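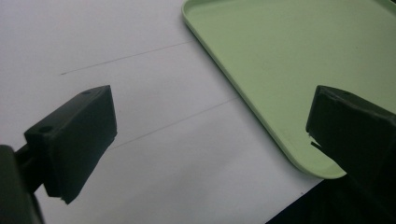 Open fingers, green tray, white table. Three of the software team's current grievances in a single view.

FROM THE TOOLING DESK

Long-standing readers will remember that Veno, our recording and replay software for the hand-held grippers, was due to be finished in June. It is still due to be finished in June. We have stopped saying which one.

There is progress, though. Carolina Figueiredo has rewritten the part that lines up the gripper cameras with the overhead view, and the old 138-line settings file is now 14 lines, most of which do something. The clocks used to drift apart by 80 milliseconds over a long session, enough for a finger to close in one view while the other view was still thinking it over. Carolina blamed the network, then the cables, then me. The culprit was a rounding error I had written, so she was right on the third go.

The position tracker has been less obliging. It likes corners, texture and contrast, and we keep offering it smooth pale plastic. At the Carkum bench we now put something stripy within reach of the tray, and the tracker has perked up no end. It still gets lost when a gripper goes in close and the whole view turns mint, so Veno now marks those stretches as doubtful instead of guessing with great confidence. I can think of meetings that would benefit from the same feature. 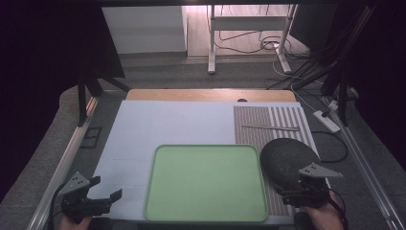

Both grippers over the board, with the tray and the striped mat.

Next on the list is working out when a grasp begins. The old rule looked only at finger width: below a set number, you were holding something. This did well on blocks and badly on anything thin, where closed on an object and closed on thin air give nearly the same reading. Simões, our grasp labeller, now looks at the picture as well as the width, and is allowed to answer "don't know". It does so a great deal. We are treating this as maturity.

We have 1,000 clips waiting to be relabelled with it. If you have ever muttered that you could do better than the software, the sign-up sheet is by the kettle.

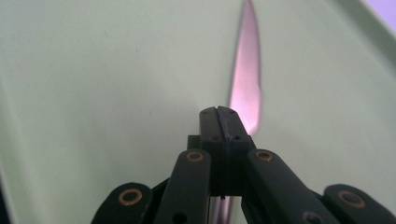 UKIRON PLANNER: WHAT CHANGES FOR YOU

Ukiron now reads Veno recordings directly, so please stop converting them by hand. The old converter stays on the shared drive until the next release, after which it goes, along with the folder called "final_new_final". Anyone with feelings about that folder should write to Carolina.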